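lab-purchasing list: Archive | Threads | Authors | Search | Log in

Re: two-arm budget for next year – what did we all forget?

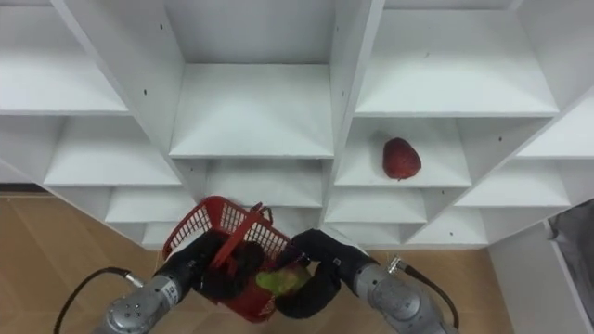 Both arms on the red basket, shelf work at our Usdale room.

Hi all,

Sorry for the slow answer, I've been buried in quotes (the paper kind and the other kind). Vangelis asked:

> We have money for one two-arm setup and I have to hand in
> the plan before October. The arms and hands are quoted, fine.
> What I can't work out is everything else. How much do people
> set aside for furniture, props, spares and gloves? My boss
> thinks the answer is zero. Also, is one shelf enough, or
> should I be asking for several?
>
> Vangelis Vasilakis

The answer is very much not zero! We do pick and place with a basket and a set of cubby shelves, and I kept a running sheet for our first year. My advice is to put "everything else" on its own line in the plan, with its own number, so it can't quietly get eaten by the arms.

Furniture first. We bought one big white cubby unit, and at 248 dollars delivered it was the best money of the whole project. Get the open kind with no doors, and get it with deep compartments, because hands are bulkier than you think once they're covered. Ours went together in an afternoon. I'd ask for two units if you can, one to use and one flat in its box. Shelf ranges get dropped all the time, and if you have to swap to a different size halfway through you'll be redoing your reach tests (ask me how I know).

Props are cheap but they add up. A red mesh shopping basket, fruit in a few colors, that sort of thing. I put down 63 dollars for the first batch and bought doubles of every item. Baskets especially – order five of the same one. The folding handle is a nice hard problem for two hands and you will want to keep the exact same handle all year.

Gloves and covers are where my first plan fell over. We go with black ones on both hands, and I'd booked them as a one-time purchase. Nope! They're a consumable, like printer paper. Our supplier is Ulleso and they come to 172 dollars a box with shipping. Put in a box per quarter and see how you go. Maditz quoted us lower but wanted a minimum order that made no sense for a single setup, though if two or three of us on this list wanted to go in together I'd be up for asking again.

Cables: please, please price spares with the original order. Ours run outside the arms in big loops and I wanted a full spare set on the shelf from day one. The Cartwright people were happy to fold that into the first quote, and much less happy to do it as a separate small order later.

Things I would leave out of year one: a fancy adjustable table, custom shelving, a second basket style. You can always ask for them once you know what you're missing.

And measure the floor before you sign anything. I drew the arms and the shelf to scale and forgot that a person has to get in between them to put the fruit back. We ended up shifting the whole lot over one evening, which was not in the budget either.

Happy to send the sheet to anybody who wants it, it's ugly but the sums are right.

Good luck with the boss, Vangelis!

Comments (3)

vvasilakis: Thank you, this is great. I've added the extra line and a spare shelf. Yes please to the sheet.

tworooms: Would join a group order on the gloves. Does Maditz do sizes, or only the one?

benchnotes: Agree on the cables. I'd add freight to that list too, it was the line we got most wrong.

Contact the list owner | © 2026 lab-purchasing list | Back to top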